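Sorting Labels, Blue Border, Blank
Skerkeck Paper Goods
Item 1376
Pack of 40

If you've ever packed up snacks for a school trip, a care package or a break room shelf, you know the moment when every box on the table looks the same and you can't remember which one was for whom. Our little blue-bordered labels are for that moment. They're small, they're white, they take a marker nicely, and they stick to plain brown cardboard without a fuss (we tested them on an awful lot of old cartons from our own stockroom!).

Zihan Fang drew the first version back when we were still cutting everything by hand at the Statlow shop, and the border has stayed the same ever since. It's a thin line, just enough to make the label show up on a box without taking away your writing space.

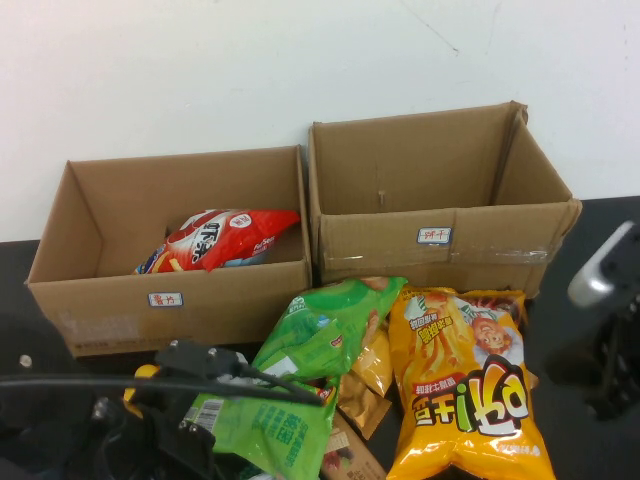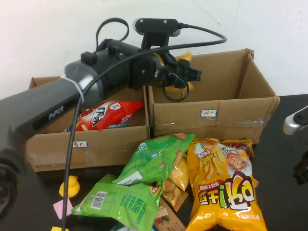
We get asked a lot about where to put a label on an open box, and our answer is always the front face, low enough that folded flaps won't hang over it. Top flaps get bent back or taken off altogether, and then your label goes with them. With one on the front of each box, like the two cartons standing side by side with their red handwriting, you can reach over with a bag of shrimp chips and still read where it's supposed to go. Red shows up very well on the white, by the way, and so does plain black. Pencil is a bit faint for our taste, though Enikő Dobos in our order room swears by it for boxes she means to use again.

Good to know before you stick them down: brush any dust off the cardboard first, and press from the middle out. If there's old tape residue on the box, pick a clean patch next to it. The labels aren't meant for the freezer or for outdoors, so for those please have a look at item 1294, our coated version, with the same border and a stronger glue.

Bigger packs are listed under item 2786. Orders placed before noon are packed the same afternoon.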